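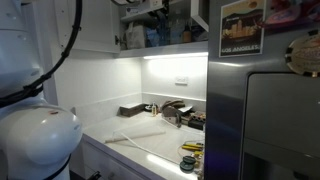 Nkechi Ekwueme
Small kitchens buyer, Irkotard

Ostia under-cabinet light strip

I'm a bit evangelical about under-cabinet lights, so bear with me! If your worktop is tucked into an alcove, the wall cupboards throw a shadow over exactly the bit where you chop things, and a ceiling light does very little for it. The Ostia sits along the underside of the cabinet and sends a clean white light down the wall and over the counter. I've had one at home since August and I still switch it on before the kettle.

It looks its best against pale surfaces. With white doors, a smooth white wall and a white worktop with a bit of grey marbling in it, the whole corner brightens up — you'd think somebody had knocked a window through. Darker tiles are fine too, you just get a softer effect (my sister has deep green ones and loves it).

One thing it won't do is light the inside of the cupboard. Open the doors and your boxes, bags and little bottles will still be sitting in shadow. If that bothers you, have a look at the Stinero stick-on light, which goes inside on the shelf and pairs nicely with this one.

The details

Length: 600 mm
Price: £38, or £27 without the plug-in lead
Guarantee: 2 years
Colour of light: white
Fixing: screws and clips in the box

Do measure the underside of your cabinet first, and check where your nearest socket is. Mine was behind the toaster and I had to shuffle everything along! If you'd like it wired in so there's no lead on show, please get an electrician to do it.

Orders in by noon on Friday go out the same day. Any questions, drop me a line through the contact form and I'll get back to you.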